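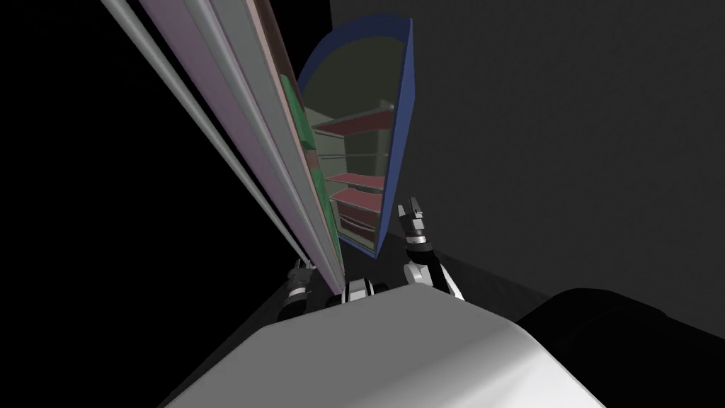
*Simulation view, shelving layout: both arms beside the blue bookcase.*

**March, 4:40 p.m.**

Met with Ms. Sithole and Mr. Pirzada regarding the equipment plan for the Ninham stockroom. The Randlow quotation for spare gripper fingers stands at $564 per set. Four sets are requested; I have approved two, the remainder to be reviewed next quarter.

Ms. Gökçe asks that no shelving be ordered until reach to the lowest red shelf has been tested in simulation. Agreed. She estimates 19 hours of work.

Delivery charge of $103 still to be confirmed in writing. Mr. Kereama will call Randlow in the morning.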